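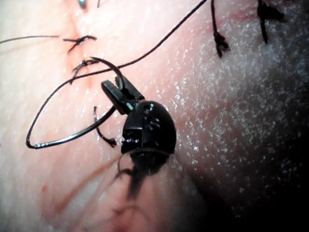
Equipa de Robótica Cirúrgica, Laboratório de Treino Stosora

Olá a todos! Venho cá contar o que se passou no sábado, porque já me chegaram três versões diferentes ao corredor e nenhuma batia certo com o registo.

Estávamos na série de suturas automáticas, a tal dos 300 pontos, e a coisa corria lindamente (eu até já tinha ido buscar café). Ao ponto 200 o porta-agulhas deixou de responder. As mandíbulas ficaram fechadas na agulha curva, com a laçada de fio preto toda aberta para o lado, e o comando de abertura dava erro 99 de cada vez que eu tentava. O botão de emergência cortou os motores como devia, isso funcionou às mil maravilhas, mas a libertação manual da pinça não soltou a agulha e aí é que a porca torceu o rabo!

O Ravindra Solanki desmontou o instrumento na bancada e acha que o cabo de tração saltou da polia do punho. Este instrumento já levava 846 ciclos e o contador não nos avisou de nada, o que me deixa bem mais preocupada do que o cabo em si. Já seguiu tudo para a Stuvico, com o registo completo e um email meu um bocadinho comprido.

Ninguém se magoou e os pontos dados antes da avaria ficam guardados para a análise. Até haver resposta, os outros instrumentos do mesmo lote estão na gaveta com etiqueta vermelha e não saem de lá, nem para "só uma demonstraçãozinha". Quem tinha sessão marcada passa para a consola Mivulton da sala ao lado, falem comigo para acertar a hora!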